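From: Sveva Guerra
To: Bustemwood neighbors list
Subject: Re: Re: small stuff, where does it go

Gianni Pellegrini wrote:
> I emptied one drawer and now I own a table covered in things.
> Does everybody else have a system, or do you all just shut
> the drawer again?

Gianni, I shut the drawer again for 15 years, so take this with some salt.

What finally got me going in February was wiping first and sorting second. I used to do it the other way and put clean piles back into dusty furniture, then wonder why I bothered. Now the white unit gets the cloth, right to the back near the wall, while the small stuff waits its turn on the little square table. The purple cloth is the good one. I will not be lending it.
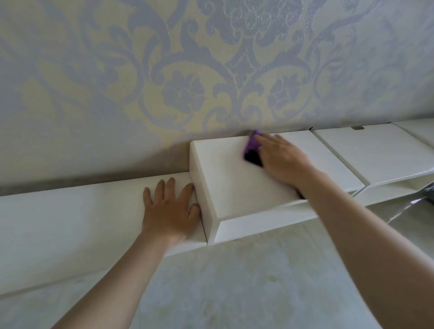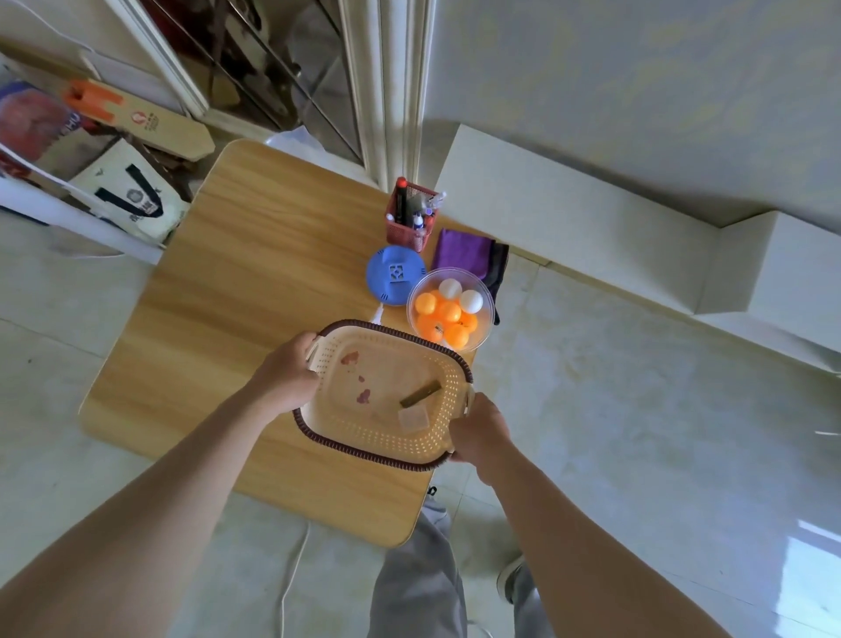 Kaiwen Ding wrote back off list that a basket with holes in the bottom is fine for ping-pong balls and hopeless for anything smaller than a paper clip, and that I should line it with a sheet of paper before I lose a screw. Fair enough. Kaiwen also thinks pens should be tested before they are allowed back in the holder, a standard I don't apply to myself before 10 a.m.

As for the stains on the bottom of the basket, I am open to suggestions. Dish soap is next – after that it goes to the garage and becomes Elisa's problem.

If anyone wants ping-pong balls, I have more than I have opponents.

Sveva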